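Mulder: bottle-to-fridge recordings

Mulder is a set of 742 short recordings of a humanoid robot working between a desk and a compact refrigerator. It was made in the Stedoler shared workshop by Mireille Langlois and Lyle Ferreira. Collection finished in July.

Contents

episodes/ one folder per recording
notes/ operator comments, plain text
splits.csv train and held-out lists
check.py looks for missing files

Each folder has a room view, a head view, joint positions and a short task label. The two views start at slightly different moments, so use the timestamps to line them up. Joint positions are logged at 15 Hz.

Setup

The desk and refrigerator stayed in the same spots all through collection. The robot was on its overhead strap for every run. We changed the starting position of the bottle and the stance of the robot between sessions, and there were 37 sessions in all.

Room view and head view:

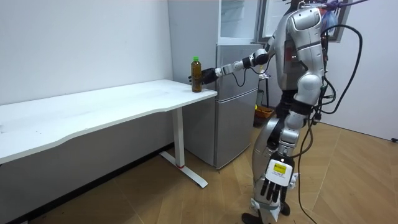
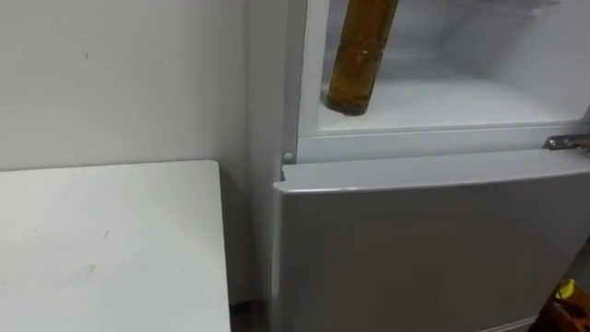
Known problems

Joint data is missing from the last few seconds of 11 episodes. They are listed in notes/gaps.txt and left out of both splits. The wrist offset changed after session 15, when Lyle replaced a coupling. Use the calibration file inside each folder and ignore the old one at the top level.

Labels were typed by hand and the spelling varies ("fridge", "refrigerator", "frig"). check.py does not fix this.

Loading

Run check.py first, then point the Planent loader at episodes/. It needs 16-bit depth turned off, as there is no depth data here.

Corrections are welcome. Send Mireille the episode number and the name of the file.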